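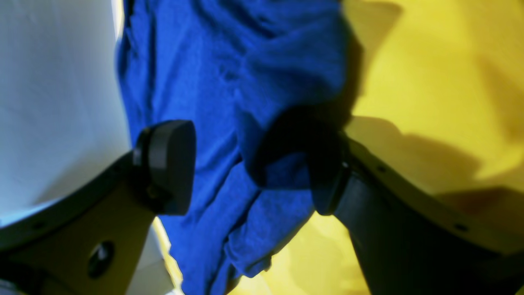 Gripper and end-of-arm items come first on the Kiltine two-arm cell, as they are the items most often failed. The checklist is filled out at the bench with the controller running and both arms holding position. Finger plates, pads and fasteners are checked under load, with cloth pinched between the pads. Blue cloth over a yellow cover is the preferred pairing, because a fold wrapped around a pad is easy to pick out against the yellow. Any fold that rides up over the top of a pad is to be noted under item 3 with the side, left or right.

Kiltine cell, shared workshop, Flillska
Periodic safety and function checklist, revision 2
Date of inspection: 4 Aug 2024
Controller hours at start: 1095
Result codes: P = pass, C = pass with comment, F = fail, N = not applicable

Section A. Grippers

1. Finger plates free of cracks at screw holes and at the large opening. Result: P
Comment: Left and right plates flexed by hand with power removed. No whitening at the holes.

2. Pad fasteners tight. Result: C
Comment: One fastener on the left arm took an eighth of a turn. Marked with paint pen. Recheck at next inspection.

3. Pads close evenly on fabric. Result: C
Comment: Even closure on a single layer. On a thick bunch the right pad contacts first and the fabric tends to wrap over it. Acceptable for towels and shirts. Do not use this setting for anything with buttons or a zipper until the offset has been corrected.

4. Grip releases on command and on loss of enable. Result: P
Comment: Cloth must drop or slide free without being pulled by hand. Tested 2 times per arm.

5. Pinch force below limit in configuration file. Result: P
Comment: Limit unchanged from revision 1. The Ignacio control script still accepts a higher value typed at the prompt. This is a software defect and is carried as open action 1.
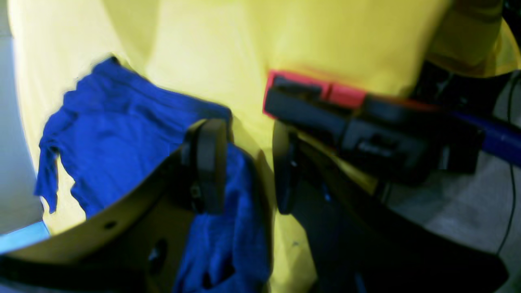

6. Wrist cable does not enter the finger area at full rotation. Result: P
Comment: Rotate slowly through the whole range in both directions, then repeat with the gripper open. The second pass matters more on this build. The open fingers stand wider than the wrist and can hook a slack loop that the closed fingers would miss.

7. Wrist housing screws. Result: P
Comment: None loose.

Section B. Arms and mounts

8. Base clamps tight, no movement when arm is pushed at full reach. Result: P
Comment: Push at the wrist, controller off, from two directions.

9. Joint limits set in software and confirmed by slow jog. Result: C
Comment: All joints stop where they should. The elbow on the left arm stops slightly later than the elbow on the right arm. Both are inside the permitted range. Values copied to the log.

10. Arms cannot reach each other's base. Result: P

11. Motor housings, temperature by thermometer after the folding routine. Result: P
Comment: Routine run to completion at normal speed. Shoulder motors are the warmest, as before.

12. Power cables strain-relieved at supply and at first joint. Result: F
Comment: Right arm, supply end. The tie has been cut and was not replaced. Connector can be pulled out with light force. New tie fitted during the inspection and item retested: P. The original F stands in the record.

Section C. Work surface

13. Table cover flat and secured on all sides. Result: C
Comment: The cover creeps when a garment is dragged. Clips are permitted only outside the reach of the grippers. Tape is preferred on the operator side.

14. No tools, screws or loose hardware within reach of either arm. Result: P
Comment: Check under the cover as well. Run a flat hand over it from the center outward.

15. Garment laid out before enable, hands clear before enable. Result: P
Comment: Sleeves are arranged by hand with the arms disabled. An operator who sees a bad fold after enable must stop the routine and start again. 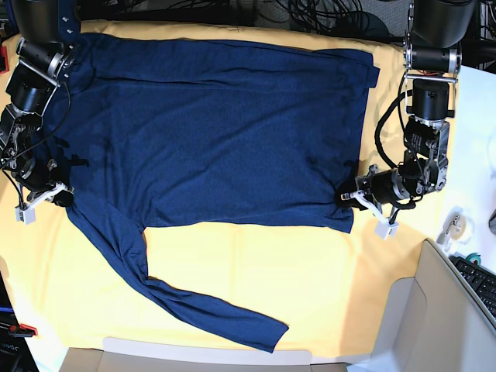
Section D. Stop functions

16. Emergency stop reachable from operator position without leaning over the table. Result: P

17. Emergency stop removes motor power on both arms. Result: P
Comment: Arms sag when power is removed. Expect the elbows to drop and keep forearms off the table during this test.

18. Restart requires a deliberate reset. Result: P
Comment: Releasing the button alone must not start motion.

19. Loss of communication stops motion. Result: P
Comment: Data cable unplugged during a slow jog, once per arm. Controller reported fault 602 each time.

Open actions

Action 1. Block manual entry of pinch force above the limit in the Ignacio script. Until closed, the cell is run only by members signed off on the Famitville training sheet.

Action 2. Correct the right pad offset noted under item 3. Retest on a single layer, a folded towel and a shirt cuff.

Overall result: released for use with comments. Next inspection is due in December, or sooner after any change to grippers, wiring or control script. A copy of this sheet is kept with the cell log, and the earlier revision is to be removed from the binder.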